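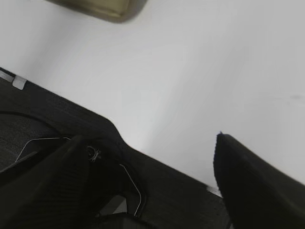 **Kaltmont presents Lultent, a small canvas bag that stands on its own**

UTERSKA, November 2022 – Kaltmont, maker of bags for home and workshop, announces today the Lultent, a small open bag of stiff canvas in olive green. The bag is made for people who carry small tools, sewing things or garden gloves from one room to another and want to see what they have with them.

The Lultent comes from a simple wish. Many of our customers told us that their bags fall over when they put them on a table. The things inside roll to the bottom, and then one has to take out everything to find one pair of scissors. For this reason we decided to begin with the fabric. We tried several canvases and chose the stiffest one which our sewing machines in Uterska could still work with in a clean way.

The first series has 2,000 pieces. It is sewn in our own workshop in Uterska, and the canvas is woven for us by Peñalver, a mill with which we have worked for 6 years. Peñalver also dyes the fabric. The color is the same olive that we already use for our apron and our tool roll, so that customers who own these pieces can add the bag to them.

**Tested on the table**

Before we started the production, we gave 200 bags of the trial series to customers and asked them to use the bag every day for one season. They received no instructions, only a short form with 4 questions. We wanted to know what they put inside, where the bag stands in their home, what they do not like, and whether they would buy it with their own money.

Most forms came back with knitting, hand tools and electric cables on the list of contents. Several people keep the bag on a desk or on a kitchen table and carry it very little. This was a surprise to us, and it made us look again at how the bottom is sewn.
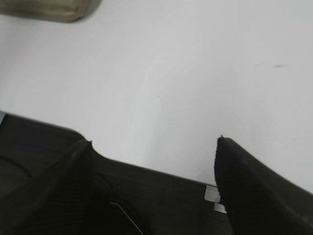
One tester wrote to us that she stopped using her old basket after the first week, but that she would be happy to have a second size for longer knitting needles. She also asked for a lighter color, "so that the dark threads are easier to find."

A second size is under discussion and we cannot promise it yet. A lighter color was tried together with Peñalver. The result did not convince us, as stains from oil and soil were visible very soon, and we will continue to work on it.

**How the bag is made**

The edges of the front are finished with a narrow binding in a darker olive tone. Binding takes more time than a normal folded seam, but it protects the canvas at the place where it usually begins to open. The corners at the bottom are rounded, and the sewing of these corners is the slowest step of the whole work.

The straps are of flat webbing and are sewn onto the body of the bag. A small metal D-ring gives a place for keys or for a tape measure on a hook. The top stays open. We discussed a zipper for a long time, and the testers were clearly against it.
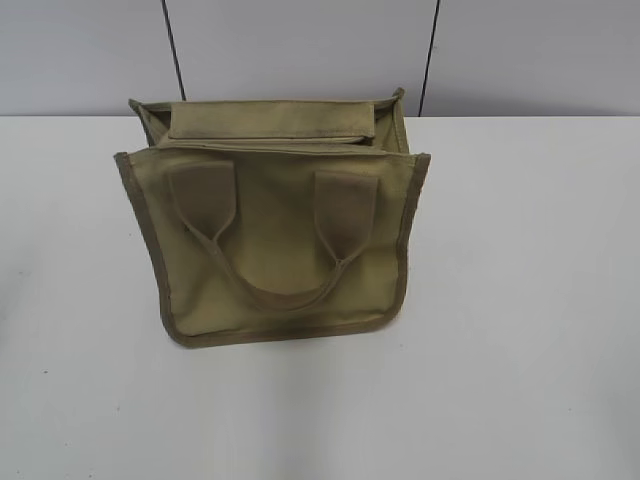
*The bag in olive canvas, standing upright, front side.*

Canvas changes with use. It gets creases, it becomes softer, and the binding can look a little worn after some time. We ask our customers not to see this as a fault. Dust can be removed with a dry brush. For stains we recommend cold water and a mild soap, and the bag should dry in the air and in the shade. It should not go in the washing machine, where the stiffness of the fabric would be lost.

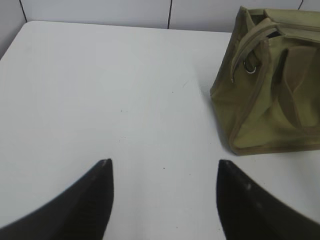 If a seam opens, the bag can be sent back to the workshop in Uterska. We sew the seam again free of charge for customers who bought the bag from us or from one of our dealers. Please clean the bag and empty it before sending, also the bottom, where we often find screws and pins.

**Availability**

The Lultent will be in the shops from December. It can be ordered in the Kaltmont online shop and through the dealers who already carry our tool roll. Dealers who want to show the bag in their store can ask for a piece from the trial series, as long as these are available.

**About Kaltmont**

Kaltmont designs and sews bags, aprons and tool rolls in Uterska. The company sells to private customers and to specialist stores for craft, garden and household.

**Press contact**

Kaltmont, Press Office, Uterska. Samples for review can be requested from the same office and should be returned after use.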